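Trirkden sweeping task: progress report to Clivmont
Prepared by Leonie Nepia

Collection for the two-handed sweeping task is under way. The left arm holds the broom and the right arm the long-handled dustpan. The target remains 1,000 accepted episodes, of which 300 have passed review. An episode is accepted only if both wrist streams and the head stream are complete and the joint log has no gaps.
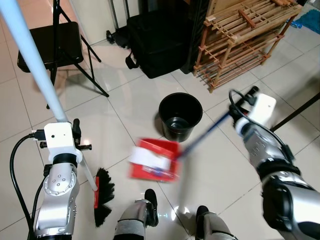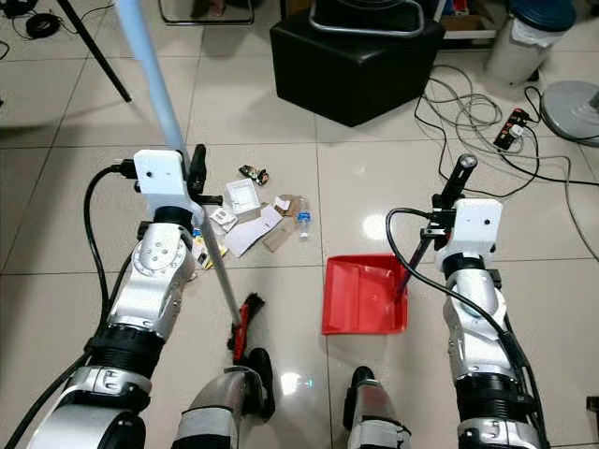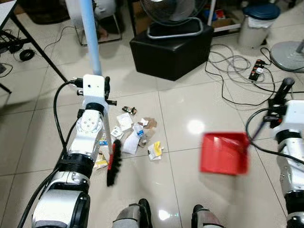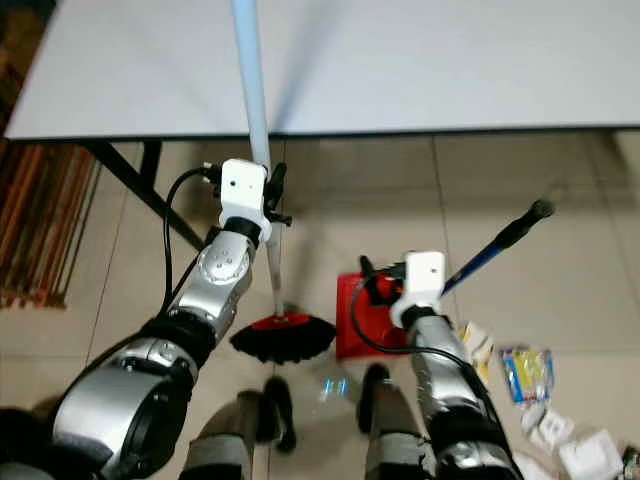 Broom in the left gripper, red dustpan in the right, head view.

Umali, 22nd November

Litter is laid out afresh for each episode from a fixed stock of paper, card, wrappers and plastic bottles. Bottles remain the weak point — they roll off the lip of the pan, and operators then spend too long chasing them. We now stop such episodes at the second failed attempt and label them as recovery data, stored apart from the main set.

Eight operators have been trained. Differences in broom angle between operators were larger than expected, and the written procedure now gives a starting pose for both arms.

The first training run used the reviewed episodes only. The policy brings the broom to the litter reliably but places the pan too far forward. Trilard is checking the time offset between the arm logs and the head stream before the next run.

We ask that the delivery date for the full set be moved to February. No change to the budget is requested.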